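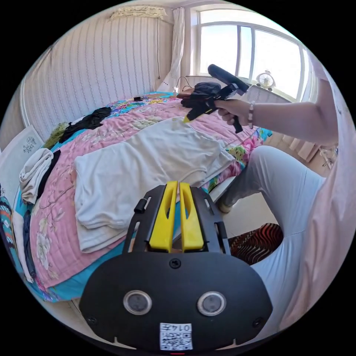

How old do you have to be to join the Farngate robotics club?
Anyone from 14 up is welcome, and our oldest member is a retired bus driver who got hooked at our October open night. I run sign-ups, so just email me (Clodagh Brennan) and I'll find you a team.

What's the student project this year?
Laundry! We're building a set of folding demonstrations, done by hand with two grippers, and the Brelo team will use them to teach their arm. Clothes are floppy and annoying and I love them for it.
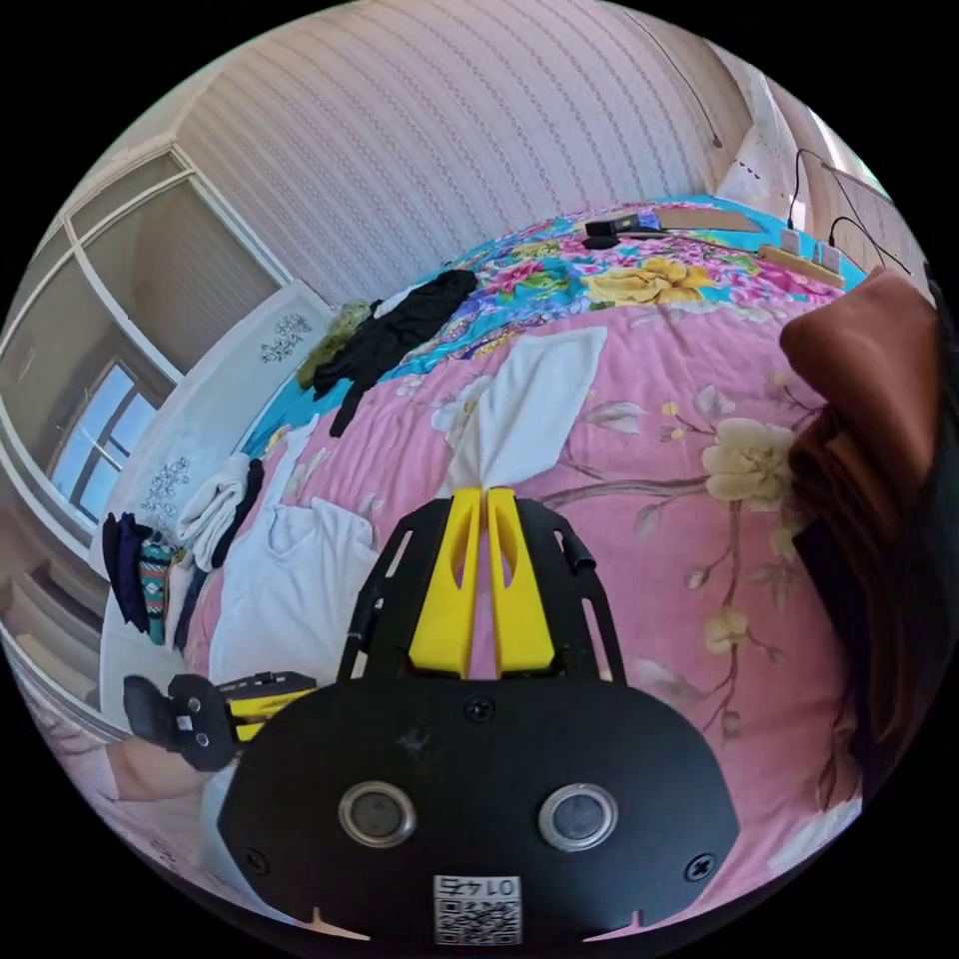 White clothes on the pink quilt, yellow fingertips at the cloth.

Do I need to know how to code?
Nope. Plenty of us started on the grippers and picked up Python later. Go slow, watch your fingertips, and pinch a corner before you try anything fancy.

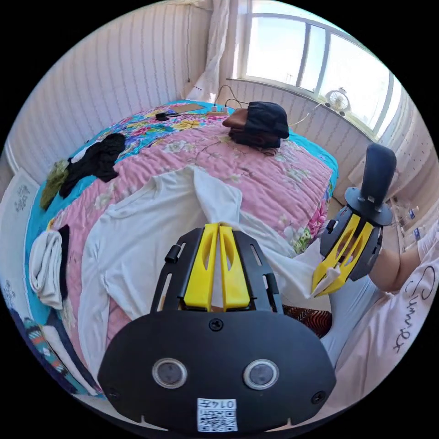

Lifting a corner of the big white shirt.

How much practice does it take?
More than you'd think! I did 19 folds before I got one I liked (sleeves, ugh). The team goal is 400 by the end of term, and we're at 247 as I type this.

Is there a competition?
There is, the Zutley Cup, and we're sending 21 members. You can come along just to cheer, too.

Any tips from the team?

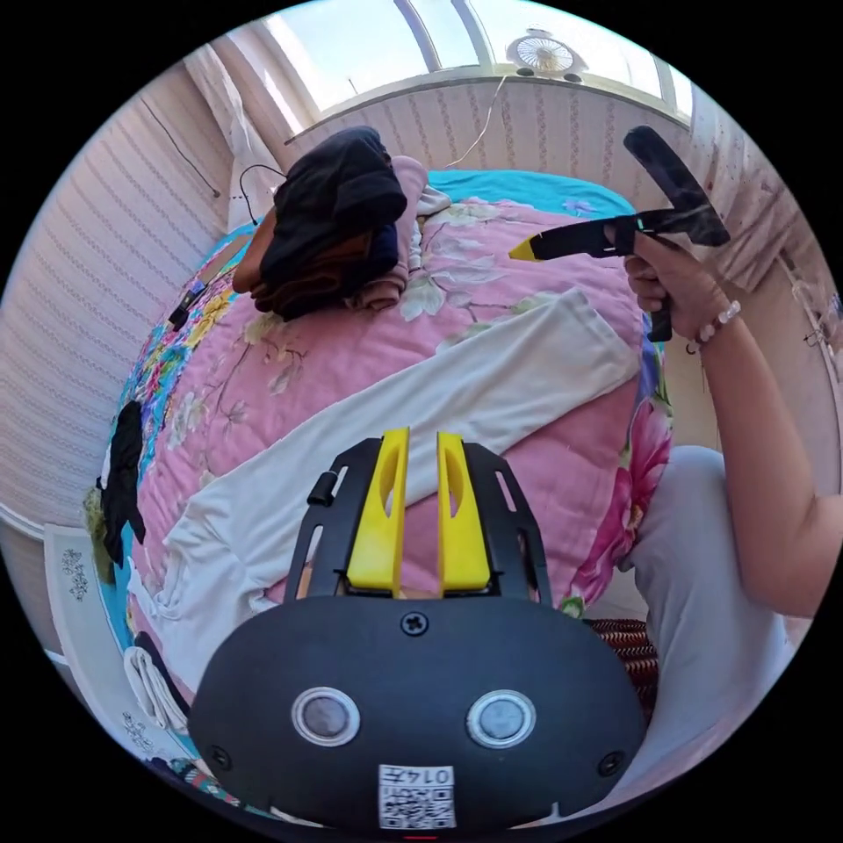 Ultan Flanagan says to stick with one way of folding for a whole session, and that he'd start newcomers on towels and leave long sleeves for week three. I'd let you try sleeves on day one, but he's the patient one.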